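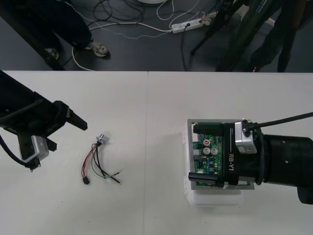 Wire harness on the left panel of the table, one arm either side.

May, workshop book, car 2

Started 8.40. Front brakes off first, as agreed after Cunham. Ilari Partanen's complaint from the second race was a long pedal from lap six onwards, worse into the hairpin, and better again after the safety car. That sounds like fluid getting hot, but I wanted the calipers apart before blaming it.

Left front: pistons all free, seals fine, slight taper on the inner pad. Right front: one piston slow to go back. Cleaned it and tried again, still slow. Seal has a nick in it the length of a fingernail edge. Replaced both seals on that side from the Borkonix kit. There is one kit left in the drawer, so somebody please order before the next round.

Bled the whole system with new fluid, 85 ml through each front until it ran clear. The old stuff from the right front was the colour of tea. Pedal now firm at 20 mm travel, measured at the pad with the engine off. Ilari will want to sit in it and check for himself.

Discs: both under the wear limit for a race weekend but fine for a test. No cracks past the drilled holes. I have put them aside with a paint mark on the bell — please don't put them back in the main rack.

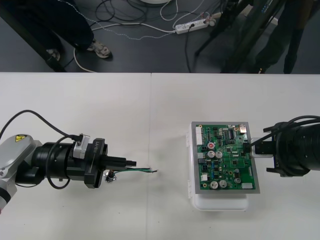 Left arm, gripper end, with the cable going over to the plug.

Gearbox next. Box 1769 came back from Amarasinghe with new dogs on third and fourth. Paperwork says the selector fork was polished but not changed. I would have liked it changed. Hnat Tymoshchuk rang them before lunch and they say the wear was within their figure, so we run it, and look again after Andari. If it jumps out of fourth in testing, the fork is the first place to look.

Box in by 3.15. Two of the bellhousing bolts were a pain as usual, the lower pair, where you can't get a straight socket on. Used the cranked spanner. Torqued in two stages. Clutch line bled, bite point feels the same as before. Drained oil was kept in the marked can for Hnat, who wants to put a magnet through it.

Ride height: left as raced at the front. Raised the rear one turn each side. Ilari said the car was lazy on turn-in at Cunham and he had run out of front bar to play with. I think one turn is enough to feel. Hnat thinks two. We will do one, then two if he comes in unhappy, and write down the tyre pressures both times so we can compare them properly. At the last test we changed both at once and learned nothing.

Corner weights not done. The left rear pad reads low when it first comes on, and I don't trust it until it has been left to settle for a while. First job tomorrow.

Still to do:
Corner weights
Toe check, front and rear
Swap the right mirror, glass loose
Belts — check date label, lap strap
Seat insert back in after Ilari has tried the pedal
Order brake seal kits

Stopped at 6.30. Car on stands, battery isolated, wheels stacked by the rear door.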